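Packpapier als Tischabdeckung liegt nicht plan – wie befestigen, ohne die Platte zu beschädigen?

Forum Haushalt & Werkstatt > Oberflächen
3. Dezember 2020

Grovo

Ich decke eine weiße, beschichtete Tischplatte regelmäßig mit braunem Packpapier von der Rolle ab. Die Rolle ist 600 mm breit, der Kern hat 42 mm Durchmesser. Zwei Probleme:

1. Die Bahn rollt sich an beiden Enden auf, vor allem bei den letzten Metern der Rolle.
2. Malerkrepp hält zwar, hinterlässt aber nach etwa einer Woche Klebstoffreste auf der Beschichtung.

Beschweren scheidet aus, weil die Kanten frei bleiben müssen. Bereits probiert: Papier über Nacht gegenrollen (hält nur kurz), Bügeln auf niedriger Stufe ohne Dampf (Papier wird wellig). Auf dem Papier stehen im Normalfall Gläser, es kommt also gelegentlich Feuchtigkeit dazu. Gibt es eine Befestigung, die sich nach mehreren Wochen rückstandsfrei lösen lässt? Und lohnt sich eine höhere Grammatur?

Majimbun

Die Rollneigung hängt von der Wickelspannung, dem Kerndurchmesser und der Papierfeuchte ab. Papier aus dem Innenbereich der Rolle war am stärksten gebogen und behält diese Form am längsten. Gegenrollen funktioniert nur, wenn der Durchmesser dabei nicht kleiner ist als der des Kerns, sonst entstehen Knicke.

Vorgehen, das sich bei mir bewährt hat:

– Bahn zuschneiden, an jeder Seite 30 mm Zugabe.
– Mindestens 24 Stunden offen im selben Raum liegen lassen, gewölbte Seite nach oben, flächig mit einem Brett beschwert. Das Papier gleicht sich dabei an die Raumfeuchte an.
– Danach auf Endmaß schneiden und auflegen.

Wellen nach dem Bügeln sind normal. Das Papier wird übertrocknet und nimmt anschließend ungleichmäßig Feuchte auf.

Zur Grammatur: 70 g/m² ist für eine Tischabdeckung zu dünn, ab 120 g/m² liegt die Bahn durch ihr Eigengewicht deutlich ruhiger. Nachteil ist die stärkere Rückstellkraft bei engem Kern. Bogenware in passender Größe hat das Problem nicht, kostet aber mehr.

Große Bögen auf weißer Platte:

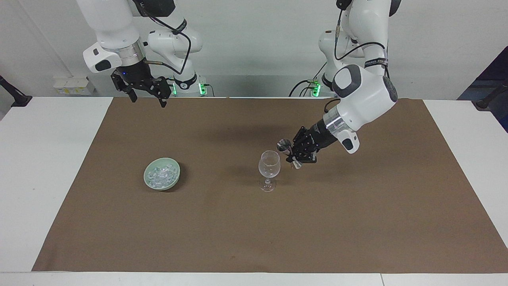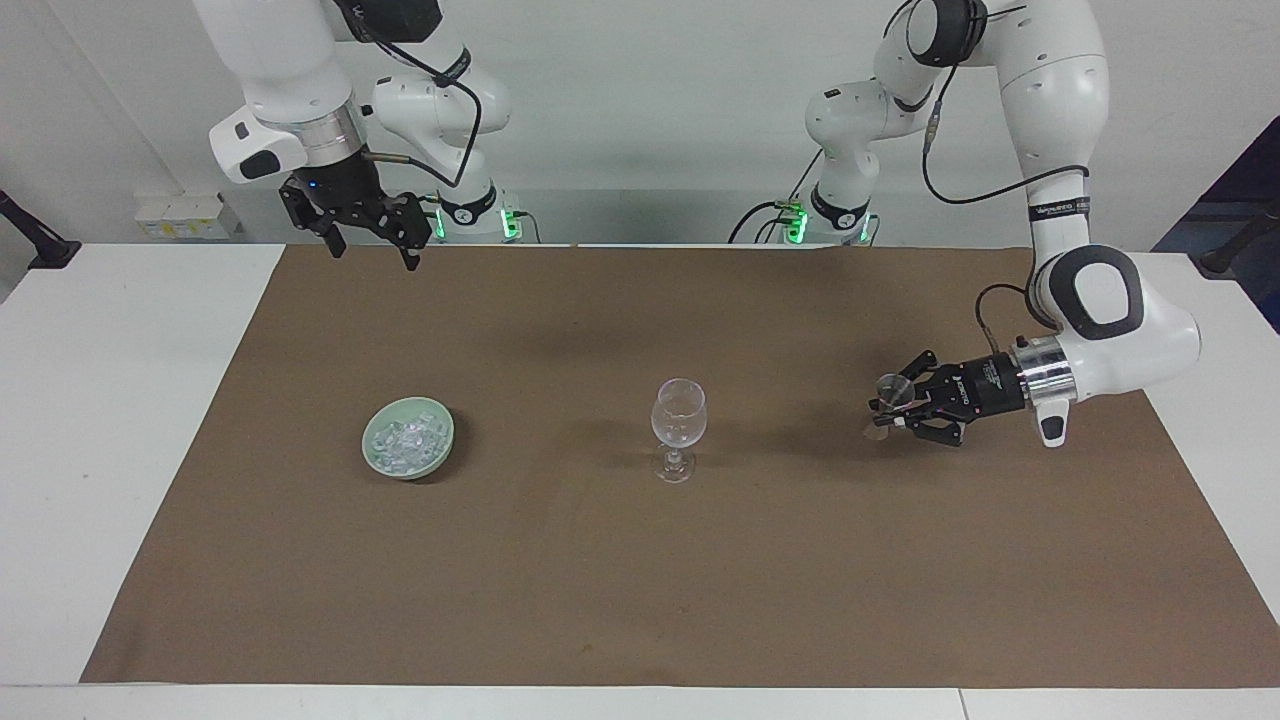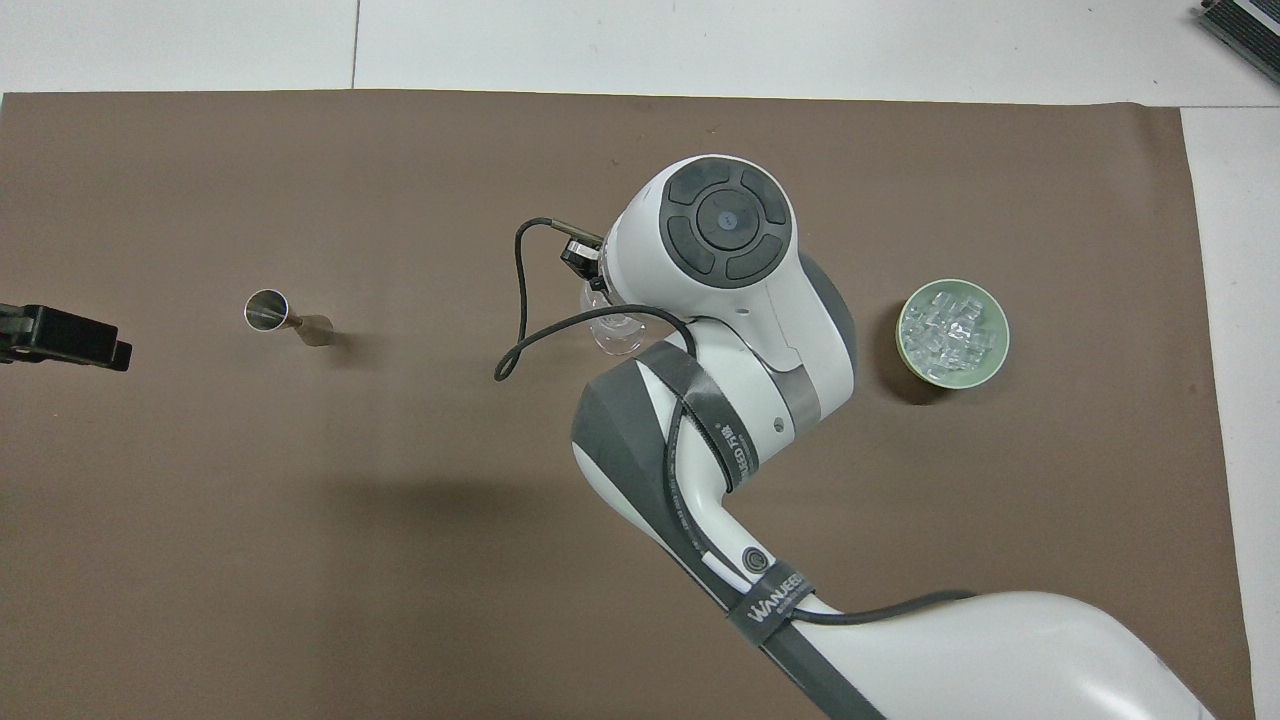 Braunes Papier als Tischauflage, drei Aufnahmen vom selben Ort.

Zur Befestigung: Krepp mit Acrylatkleber statt Kautschukkleber nehmen. Kautschukkleber altert unter UV-Licht und wandert in die Oberfläche, daher die Reste. Im Datenblatt steht meist eine Angabe zur rückstandsfreien Entfernbarkeit in Tagen, und die gilt für Innenräume ohne direkte Sonne. Beim Abziehen flach zurückführen, im Winkel von höchstens 45 Grad, und langsam.

Vorhandene Reste gehen mit Isopropanol oder Waschbenzin ab. Vorher an verdeckter Stelle testen, lackierte Platten können matt werden.

Gegen Feuchtigkeit hilft einseitig beschichtetes Papier, Beschichtung nach oben. Bei unbeschichtetem Material quillt jede Tropfstelle auf und bleibt nach dem Trocknen als Beule sichtbar. Eine solche Bahn bekommt man nicht mehr plan.

Grireo

Einfach doppelseitiges Klebeband drunter, hält bei mir seit über 42 Tagen. Ob es Reste gibt, weiß ich noch nicht.

Grovo

Danke. Krepp mit Acrylatkleber ist bestellt, die nächste Bahn liegt bereits unter dem Brett. Doppelseitiges Band ist mir auf der Beschichtung zu riskant – das habe ich an einem Regal schon einmal mit dem Spachtel entfernen müssen. Bei der Grammatur bleibe ich vorerst bei der vorhandenen Rolle und nehme danach 120 g/m².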